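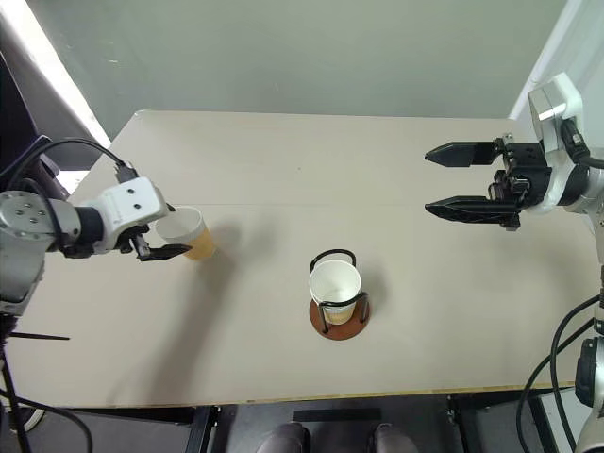

Two-arm cup task, one cup in the wire holder and one at the left gripper

Teleoperating the paper cup task

These steps cover recording by remote control on the Cavley cell. Hand guiding uses the same layout.

1. Load the Stirnent profile and set arm speed to 30 percent. Grip force stays at 2 N – paper cups buckle easily.

2. Set the holder down with its round base flat on the table. Check that both grippers can reach the cup rim without touching the wire loop.

3. Start recording, then close the left gripper on the free cup. Keep the right gripper open and clear of the holder until it is needed. Pause for one second after the fingers close.

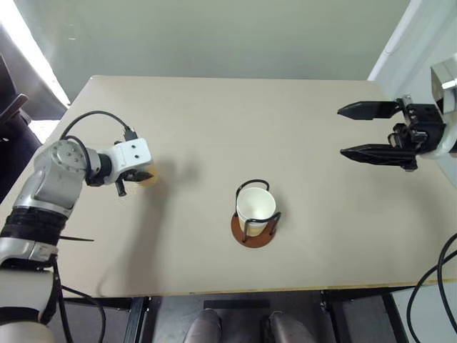

4. Move the cup at a steady pace. If you hesitate for long, stop and discard the take. Most good takes run to almost 60 seconds.

5. Open the gripper fully, back straight out and end the recording.

6. Save to the Bisht folder. Move the holder a little between takes and repeat until you have 70 demonstrations. Training on fewer gave poor grasps in February.

Last edited 27/08/2018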